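Petchrat is looking for two part-time table assistants

Posted 29 May 2024

Petchrat is a small studio for table setting and indoor plants. We share one big open floor with a few desks, and we prepare tables for cafés, small hotels and family events. From June we need two more people, because the number of orders became too big for our present team.

Your work will be to lay tables and clear them again, put bowls and spoons in their place, arrange fresh cuttings, and leave the surface clean for the next person. Many of our clients choose round tables, and these need a little practice — you have no corner to start from.

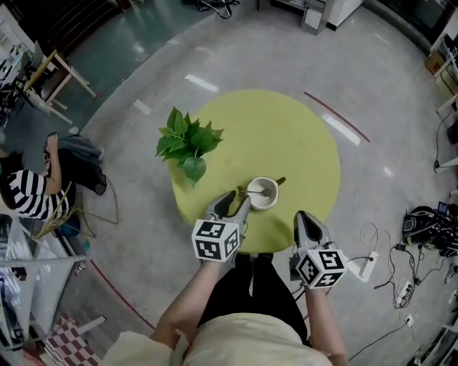
Working hours are Monday to Thursday, in shifts of four hours, mornings or afternoons. You will be on your feet for most of the shift. On a typical table you may have a white bowl with a thin spoon laid across it, and next to it some green cuttings with wide, heart-shaped leaves, which like to hang over the edge. Please tell us if you are allergic to any plants.

We ask for steady hands, patience and simple spoken English. Experience in a restaurant or a flower shop is welcome but not necessary. Sakda Thaweesak will train you during the first week, and the training is paid.

The pay is 214 dollars per week, for around 12 hours of work. Tea and coffee are free.

To apply, write a short letter (one page is enough) to Defne Aksoy, Petchrat, Room 228. Please mention which shifts you prefer and when you can start. We answer every letter, also when the answer is no.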